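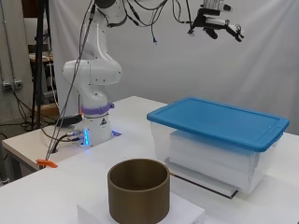
Minutes of the workshop and packing room meeting, November

Present: Rekha Katiyar (chair), Periklis Gkikas, Neusa Leite, Cremilda Conceição (minutes)
Apologies: Ademir Mendonça
The meeting opened at 2:15 p.m.

1. Minutes of the last meeting

Accepted with one change. Under storage, "Clevura shelves" should read "Colombo shelves". Cremilda will correct the copy in the binder.

2. State of the room

Periklis had walked through the room before the meeting. The white tables can stay where they are until the new year. He is less happy with the wood-topped workbench, which has turned into a place to set things down on the way past. The group agreed that it should go back to being a packing bench, with a clear top at the end of each day.

Neusa asked about the floor. The concrete is fine to leave bare, but she wants the path between the tables and the bench kept free so that the Olturley cart can get through. The cart has caught on table legs twice since the summer. Agreed.
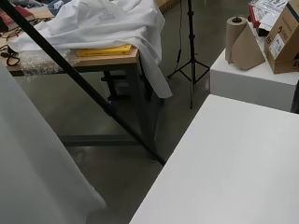
Cloths are to be folded and put on the shelf at the end of the day. Bubble wrap goes back on its roll if it is clean and long enough to use again. Shorter pieces go in the scrap bag. Rekha does not want anything left hanging over the edge of the bench – the cart passes close on that side.

Boxes and cases left on the bench should have a name on them. Any without one will be moved to the Colombo shelves and kept there until the next meeting.

Action: Neusa to clear the bench and put up a short notice.
Action: Periklis to mark the cart path with tape.

3. Packing supplies

Cremilda reported that the last Jendau order came to 592, against 947 for the one before. The difference is mostly foam, which was not reordered. Rekha would like to keep it that way and use up what we have. There are roughly 50 sheets in the back closet in mixed sizes.

Periklis said people cut into new sheets when there are offcuts that would do. It was agreed to keep foam in clear bins, stacked flat, so anyone can see what is there before opening a new pack. Small packets may sit on top of the stack as long as the label can be read.

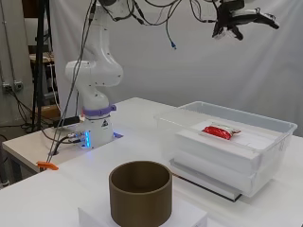

4. Open containers

Neusa asked that open-topped containers be checked before the room is locked, and that nothing be thrown into them as trash. Agreed. Ademir had sent a note asking for lids. Cremilda will get a price from Clevura for 9 lids and bring it to the next meeting.

5. Other business

The closet key is to go back on its hook after use. Periklis has the spare.

The meeting closed at 3:05 p.m. Next meeting after the holidays, same room. Rekha will send the time.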